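4.2 Seating and the persistence of the fourth chair

Respondents in the Fliltcombe survey were asked who eats where, and most answered as if the matter had been settled by treaty. Of the 2895 households that returned the form, many reported fixed places at table, including several in which one person lives alone. Adomaitis calls this "residual seating." We call it habit, having a smaller budget for terms.
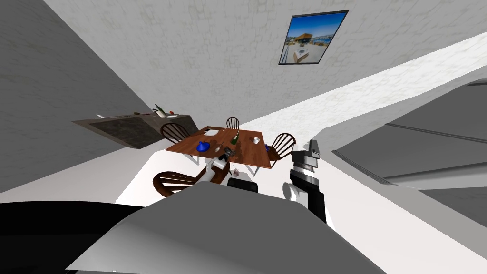 Figure 6. Square dining table with four matching spindle-back chairs (computer rendering).

Fixed places outlast the people who held them. In the August interviews, 19 respondents admitted to keeping a chair for a child who had long since moved out and bought chairs of their own. The square table makes this hard to hide. With a chair on every side, as in Figure 6, there is no head of the table to argue over, but there is also no way to remove one seat without the gap being noticed. Teapots complicate things further. Set toward one side, like the blue one in the figure, a pot tends to appoint whoever sits nearest as pourer, and the post is usually held for life. Pellegrini's claim that round tables prevent such arrangements is taken up in Section 5, where it does not do well.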